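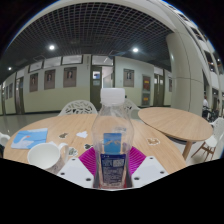
3.2 Collecting the table-top demonstrations

The demonstrations were recorded by students on the second-year project module at Tristcombe. Four of them took part in the recording: Fathima Jayawardena, Hefin Owen, Arif Kumarasinghe and Afroza Wijesinghe. Hashini Abeysekara supervised the module and checked the written task sheets before each session. None of the students had used a hand-held gripper before the module began.

Each student was given the same short list of tasks, all of which could be done at a table with everyday items. The list had 8 entries. The ones used in this section are the pick-and-place tasks, in which an item is gripped, lifted and set down again next to a cup or on a card. We left the choice of starting position to the student. A fixed layout would have made the recordings easier to compare, but an earlier trial on the Granero bench had given us a set in which nearly every approach came from the same side.

Figure 4. A clear plastic bottle with a white screw cap between the two ribbed fingers of the gripper, seen from the tool's own camera. A white cup, a swan card and several small cutouts lie on the round table behind it.

Bottles were the item the students found hardest to agree on. The task sheet said only that the bottle should be held upright between the fingers and kept upright until it was put down. Owen preferred a low grip and Wijesinghe a high one, and both were accepted. Clear plastic was kept on the list on purpose. The background shows through it, and we wanted the training set to include items whose outline is harder to pick out than that of a cup.

The wide view of the camera takes in a good deal besides the table. In Figure 4 the chairs, the wall posters and the doorway are all visible, and the grid of the ceiling is strongly bent. We did not crop or straighten the recordings before training. The black corners were left in as well, as they stay in the same place throughout and the network used in section 4 takes the full picture as input.

A recording was kept if the item was gripped at the first or second try and released on the table. Kumarasinghe and Jayawardena went through the full set separately and marked each recording as kept or dropped. They disagreed on 6 recordings, which were looked at again with Abeysekara. After this step 69 recordings remained. Of these, 2 were later moved to the test set to even out the number of bottle and cup tasks. The same marking sheet, which we call Pusisach, was used for the drawer tasks described in section 3.3.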